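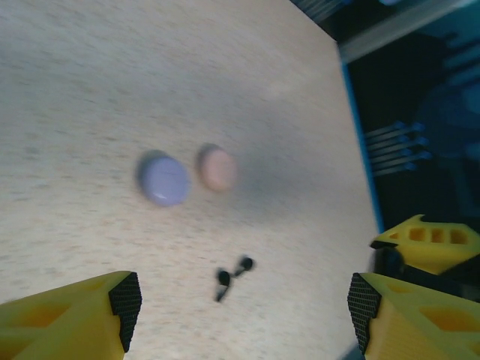

Session 6: Small Things on the Table

Handout for Household Order and Daily Routines, Millthorpe Evening College
Anežka Oravec

Welcome back, everyone, and thank you for the lively talk last Friday about kitchen drawers (I went home and emptied two of mine, so you can see it was catching). This week we leave the drawers closed and look at the tabletop, where so many of our smallest belongings come to rest and then stay much longer than we meant them to.

Look for a moment at the two round, flat discs, one lavender and one peach, and the little black object lying near them. What would you call the discs? Buttons, caps, counters from a game? I have been going back and forth on it all week, and I could make a fair case for any of them. The black piece, with its two rounded ends and the thin bit joining them, might be a tiny pair of earbuds or a short cable. I would like you to hold on to that uncertainty while you read, because it is the subject of the whole session.

1. Things without a name

In the Mikuš reading (the chapter on pockets and saucers, which I know some of you found slow going, but do stay with it) there is a useful term, the "unnamed small." An unnamed small is anything little enough to close your hand around that you can't immediately call by name. A coat button is only an unnamed small until you find the coat. A plastic cap becomes a named thing the minute you come across the bottle it fits, and until then it moves from table to windowsill to dish and back again.

Mikuš asked one household in Warport to gather every such piece in the home, and they came up with 839. I remember reading that number out loud to my sister, who said it sounded low! Most went into a single drawer afterward, and you can imagine how well that worked.

2. Clearing a surface

The method we'll practice is the one Berkov teaches, with a few changes of my own that have crept in over the years.

Start with a plain, light surface if you have one. Pale beige or cream is lovely for this, and a few fine speckles do no harm, although a very busy pattern will swallow a button whole. Spread the pieces out with a little gap between them so that nothing is hiding under anything else.

Pick up one piece and say what it is. Out loud, please, even if you feel silly. If you can name it, it goes to its own place in the house right away. If you can't, turn it over, look at the rim and the underside, and set it back down on your left.

Don't sort by color yet. I know it is tempting, and a purple thing next to a pink thing does look so cheerful, but two pieces of the same shape may well belong together whatever their colors are, and color sorting tends to split up game counters especially.

Anything with a cord, a stem or a connecting piece gets its own small dish. These tangle with hairpins and rubber bands faster than you would believe, and they are a nuisance to pick apart again.

Give the whole exercise 20 minutes and then stop. Whatever is still unnamed goes into one clear jar with a lid, and the jar stays where people will walk past it. In my own house it stands by the kettle, and more than one mystery has been solved by a guest waiting for tea.

3. For next time

Please read Mikuš as far as page 13, and bring one unnamed small from home in an envelope. We will pass them around the table and see what the group makes of them. Write your own best guess on a slip of paper and fold it up inside, and do keep a straight face when it comes around.

If you missed the drawer session, the notes are in the blue folder by the door. Please put them back when you've copied what you need, as there is only the one set.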